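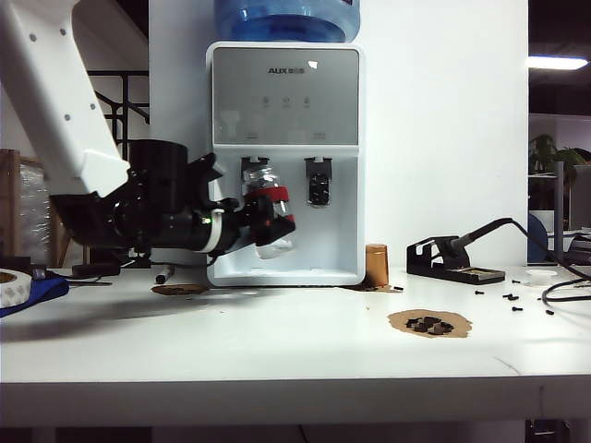
Keeping the bench tidy when the water cooler lives on it too

Quick ones, kettle's on.

Small screws: get them off the bare top and into a dish. White surface, black screws, fine till you sneeze.

Little black parts stay on the round brown pad. One pad per job, 2 is plenty.

Iron back in its stand every time, even for a sec. Cable out to the right, well away from the taps.

Filling a bottle? Move the soldering stuff along first. Wipe the drip tray after, it gets grim.

Jug swaps: clear everyhting off, then lift. Get a second pair of hands if your back's like mine.

Marker and tape at the left end. Cloth under the tape, handy for spills.

More in April. Branwen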